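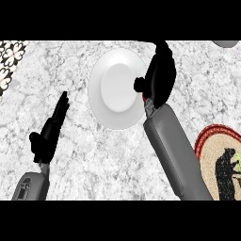
Der Fluss braucht keine Bank mit WLAN

Ich wohne seit 6 Jahren an der Bramska, und wenn mich jemand fragt, was an unserem Fluss so schön ist, komme ich jedes Mal ins Stottern. Schön im Prospektsinn ist er nämlich nicht. Er ist braun, er riecht im Hochsommer nach Keller, und das Ufer auf unserer Seite besteht zu großen Teilen aus Brennnesseln. Aber abends jagen die Fledermäuse über dem Wasser, und im Frühjahr steht die halbe Wiese unter Wasser, und dann kommen die Störche und stelzen da herum, als hätten sie das Ganze bestellt. Ich liebe das. Ich könnte stundenlang am Zaun stehen (und tue es leider auch, sehr zum Leidwesen meiner Abendplanung).

Jetzt soll das Ufer also »erlebbar« werden. So steht es in dem Heft, das vor ein paar Wochen bei uns im Briefkasten lag, 166 Seiten, auf erstaunlich dickem Papier für ein Projekt, das sich Naturnähe auf die Fahne schreibt. Der Planer heißt Iraklis Andreadis, das Konzept heißt »Findden am Wasser«, und ich habe es tatsächlich gelesen, von vorne bis hinten, mit Kaffee und später dann mit etwas Stärkerem. Geplant sind ein durchgehender Weg, zwei Plattformen, Beleuchtung bis Mitternacht und Sitzmöbel mit Ladestation. Ach ja, und Renaturierung. Die kommt ab Seite 140.

Ich will gar nicht ungerecht sein. In dem Renaturierungsteil stehen richtig gute Sachen! Die alte Betonkante oberhalb vom Wehr soll weg, der Seitenarm bei Grurkgate soll wieder angebunden werden, und für die Aue ist endlich eine Fläche vorgesehen, auf der das Wasser im Winter bleiben darf. Dafür haben Leute hier lange gekämpft, lange bevor ich hergezogen bin. Wenn nur dieser Teil im Heft stünde, würde ich Kuchen backen und ihn persönlich im Rathaus abgeben.

Was mich wurmt, ist die Reihenfolge. Der Weg wird im ersten Bauabschnitt gebaut, die Lampen auch, und die Aue kommt im dritten, »vorbehaltlich der Finanzierung«. Wer schon einmal eine Wohnung renoviert hat, weiß, was aus den Dingen wird, die man auf den dritten Abschnitt verschiebt. Meine Fußleisten im Flur liegen bis heute hinter dem Schrank.

Und dann das Licht. Ich habe mich darüber mit Leonora Cruzado unterhalten, die seit Ewigkeiten Fledermäuse kartiert und die geduldigste Person ist, die ich kenne. Sie hat mir erklärt, dass Wasserfledermäuse beleuchtete Abschnitte meiden und dass so ein Lichtband am Fluss für sie wie eine Mauer wirken kann. Die Tiere fliegen dann eben woanders, habe ich gesagt, so wie man das halt sagt. Und sie: »Wo ist denn dieses Woanders?« Darauf hatte ich nichts. Hinter dem Ufer kommt bei uns die Umgehungsstraße, dann der Baumarkt, dann Mais.

Man hört ja immer, die Menschen würden nur schützen, was sie kennen, und kennen könnten sie nur, wo sie hinkommen. Das klingt vernünftig, und ein Stück weit glaube ich das auch. Ohne den Trampelpfad hinter dem Sportplatz wäre ich nie ans Wasser gekommen. Aber ein Trampelpfad reicht dafür eben auch! Man bekommt nasse Socken, man muss mal über einen Baum klettern, und man begegnet an manchen Tagen keiner Menschenseele. Für alle, die das nicht können, mit Rollstuhl oder Kinderwagen oder kaputtem Knie, wünsche ich mir einen ordentlichen, festen Zugang an einer Stelle, und zwar an einer guten, mit Blick auf die Wiese. Ein guter Zugang wäre mir lieber als ein durchgehender Boulevard, auf dem sich abends die E-Roller überholen.

In Thampi, zwei Orte flussabwärts, kann man sich übrigens anschauen, wie es wird. Da ist alles fertig, und es ist nett, ehrlich nett, ich habe dort im Oktober ein sehr gutes Fischbrötchen gegessen. Die Kinder hatten Spaß auf der Plattform. Nur hätte das alles auch an einem Parkplatz stattfinden können, der Fluss lief so nebenher mit wie Musik im Supermarkt. Die Böschung war gemäht bis zur Wasserkante. Ich habe einen Erpel gesehen und eine Infotafel über den Eisvogel.

Vielleicht bin ich auch nur eine von denen, die immer gegen alles sind, das hat mir mein Bruder schon beim Parkhaus vorgeworfen (da hatte er recht, das Parkhaus ist gar nicht so übel geworden). Ich frage mich das wirklich. Gehört mir der Fluss mehr, nur weil ich die Brennnesseln aushalte? Natürlich nicht. Trotzdem merke ich, dass in dem ganzen Heft ständig von Nutzern die Rede ist, und gemeint sind immer wir. Der Biber, der unten am Wehr seit zwei Wintern die Weiden umlegt, kommt in einer Fußnote vor, unter »Konfliktpotenzial«. Der Ärmste.

Mein Wunsch wäre ziemlich schlicht: die Abschnitte umdrehen. Erst der Seitenarm und die Aue, dann ein paar Jahre gucken, was sich da ansiedelt, und danach über Wege reden, wenn man weiß, wo sie am wenigsten stören. Das Licht kann man sich ganz sparen. Wer nachts unbedingt an die Bramska will, hat eine Taschenlampe oder gute Augen.

Einwendungen gegen den Plan nimmt die Stadt noch bis zum 20. August an, schriftlich, und es müssen keine juristischen Meisterwerke sein. Meine hat drei Seiten, davon geht eine halbe für die Störche drauf. Ich bringe sie morgen mit dem Rad vorbei, am Ufer entlang, solange der Pfad noch so schlecht ist.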